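27 Aug 2023

Wire bench, equipment plan for the coming year. I want to get this down while it is fresh, because Kirsten Laxdal needs a number from us before October and I keep carrying it around in my head.

The Kallen quote came in at 3635 for a second arm, gripper included, and the Gendby one at 3825 with three sets of spare fingers thrown in. I like the Gendby people very much (they pick up the phone!), and spare fingers are the sort of thing we always end up wanting. 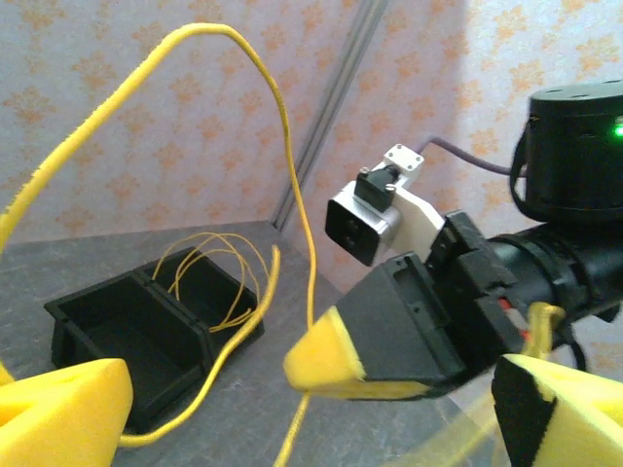
What neither quote covers is the small stuff – foam for the finger pads, trays, cable, brackets – and that is where we came unstuck last year, so I am giving it a line of its own this time. Mutiso can supply most of it, and I would happily pay a little extra to have it all arrive in one box. Wire on spools should go on the same order.

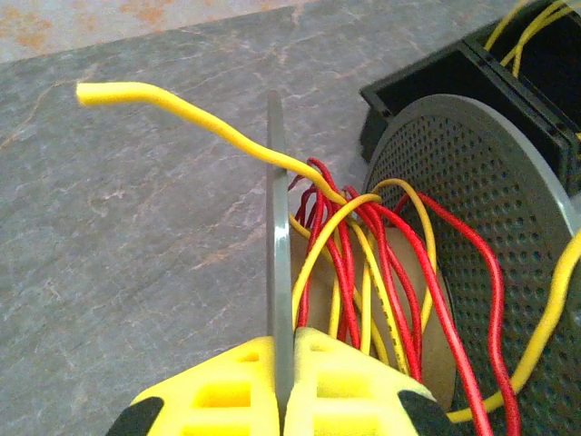

Kirsten wrote back that she would sooner see the spools bought out of the consumables money, and could we please keep the arm as a single purchase so it only needs one signature. Fine by me, I'll split it.

Still open: whether to take the Skoker service plan or do our own repairs for another year. I lean toward our own, fond as I am of an afternoon with the screwdrivers.

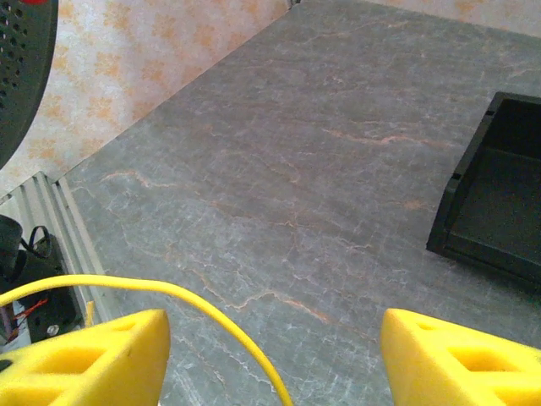 Heino Vaher thinks the plan is worth having for the first year at least, and asks that we get the price in writing before choosing between the arms. Will call Skoker tomorrow.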